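Detar bench guide, section 4: Processor and memory, opening up and refitting

Written up by Lech Nowicki from Zamfira Olteanu's notes. Read the whole section before you pick up a screwdriver. Covers the green boards with the single socket in the middle and memory on both sides of it.

Before you start

Power cord out. Hold the power button in for a few seconds, then leave it alone.
Wrist strap on, clipped to bare metal on the case. Not to the painted side.
Tray for screws. Small ones and long ones kept apart, please, we lost a socket screw in July and it cost a morning.
Job number from the Flerkano sheet on the tray label. Example, 3,231 is the board, 3,337 is the memory set that goes with it. Don't swap sets between boards even if they look the same.

CAUTION: The socket contacts bend if you breathe on them wrong. No fingers, no cloth, no air can. If the socket is open and you have to walk away, cover it.

4.1 Taking the memory out

1. Case flat, side panel off, board facing up.
2. Find the slots. They run in rows either side of the socket, with white latches at the ends.
3. Push the latches outward. Module lifts a little by itself.
4. Pull straight up by the edges. Don't rock it.
5. Write the slot on the bag. Naldale want every module back where it came from.

Note: if a latch feels stiff, check the one at the other end first. Usualy only half open.

4.2 Opening the socket

1. Cooler off first (section 3). Clean the old paste with a wipe and alcohol, let it dry.
2. Press the lever down and out from under its hook, let it come up slowly.
3. Second lever the same way if there is one.
4. Lift the metal flap by its edge until it stays up.
5. Processor out, straight up, both hands. Into the plastic shell right away.

CAUTION: Keep the flap from dropping. It's springy and it will land on whatever is under it.

4.3 Putting it back

1. Match the corner mark on the processor with the mark on the socket. Lower it, don't push. If it doesn't sit flat, take it out and look again.
2. Flap down, levers down and hooked.
3. Memory in, same slots as before. Press both ends til the latches close.
4. Look over the small plugs along the board edge. The thin fan and panel wires come off easily when you have your arm in the case.

Socket with the flap up; board with memory and processor seated; ribbed metal, close up. 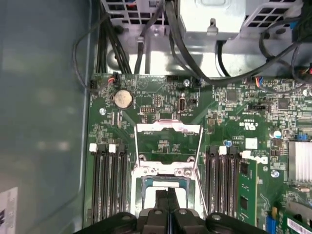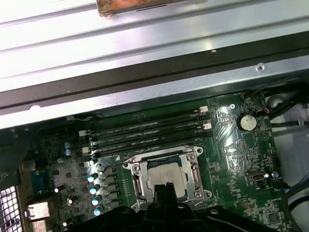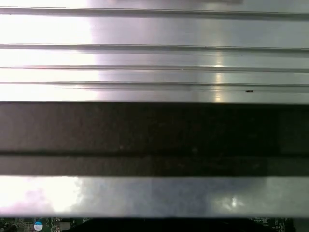 4.4 Checks before closing the case

1. Count the screws in the tray. Should be none left from this section.
2. All latches closed, both ends of every slot.
3. Coin battery firmly in its holder. Leave it in unless the job sheet says clear the settings.
4. Dust and stray bits off the metal with the soft brush. Brush away from the socket, never across it.
5. Cooler back on with fresh paste, screws in a cross pattern, a few turns each.
6. Power up with the side still off. Go to the set-up screen and check that all the memory shows.
7. Run the Pascual test for 600 seconds. Errors, or memory missing: power off, cord out, back to 4.3 step 3.

Note: first start after a memory change can be slow, blank screen for a bit. Wait. Don't hit reset.

Write the result on the job sheet and initial it. Failed boards go on Zamfira's shelf with the memory bagged seperately and the socket covered.

Next: section 5, drives and cables.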